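# Where does the water go when it goes down the drain?

I used to think the drain was a hole that went straight down forever. I was six, and I dropped a marble in to listen for the splash. (No splash. Dad was not thrilled.)

So let's follow some water! You brush your teeth, you spit, and off it goes. First stop is a bendy bit of pipe under the sink, shaped like a letter U lying in wait. It's called a trap. A little water always stays in the bottom of the bend, and that water works like a plug. Smelly air from the sewer can't get past it, so your bathroom doesn't stink. My marble was sitting in there too!

After the trap, your water slides into a bigger pipe in the wall and meets up with the shower water, the dishwater and, yes, the toilet water. Then it all rolls out to the street. Most of the way it doesn't need any pushing, because the pipes slope downhill and gravity does the job.

Here in Lirnport the pipes end up at the Grurholm treatment plant. I visited in January and it was freezing, but I loved it. Big screens catch the sticks and wipes (please don't flush wipes!). Next come giant tanks where the yucky stuff sinks. Then tiny living things called bacteria eat what's left. They're so small that you'd need a microscope to see one.

Once the water is clean enough, it goes back to the river.

Try this: pour 2 cups of water down your sink and listen. Can you hear it gurgle?

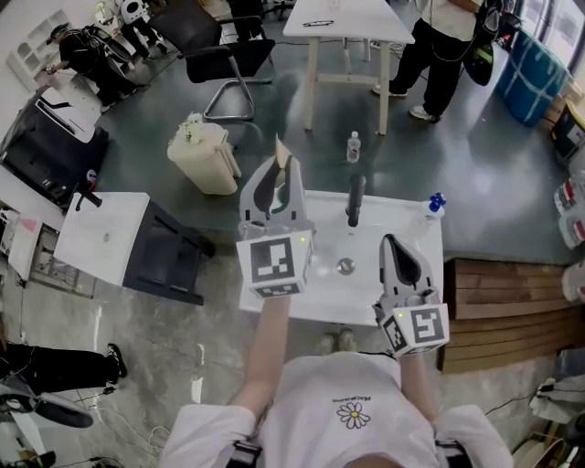 *A bathroom sink with its round metal drain in the middle.*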